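Home | About | Robot Club | Making Things | Contact

December 18, 2024

Last club night before the break, and I came home with homework! Our team (we're called Cetar, don't ask) is going in for the Jidholm student challenge in August, and the task this year is laundry. Picking it up, moving it, folding it if you're feeling brave. Each team hands in 60 recordings of a person doing the job with the hand-held gripper, and I've managed 31 so far, all in my own bedroom.

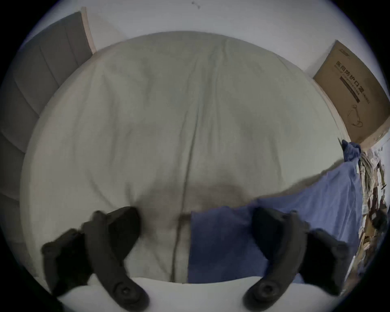
Cloth is so much harder than the wooden blocks we did last year. A block stays the shape you left it — cloth doesn't care what you had planned. I keep squeezing too early, and then I've got a fistful of bedding as well as the thing I wanted. With the blue one all crumpled up on top of the duvet, twisted into a bundle at one end and flat at the other, I never know which bit to go for first. My teammates say find a corner. Fine, but which lump is the corner?

Anyway, 29 to go, and I still haven't tried socks.

Posted in: Robot Club, Student Projects
5 comments | 693 shares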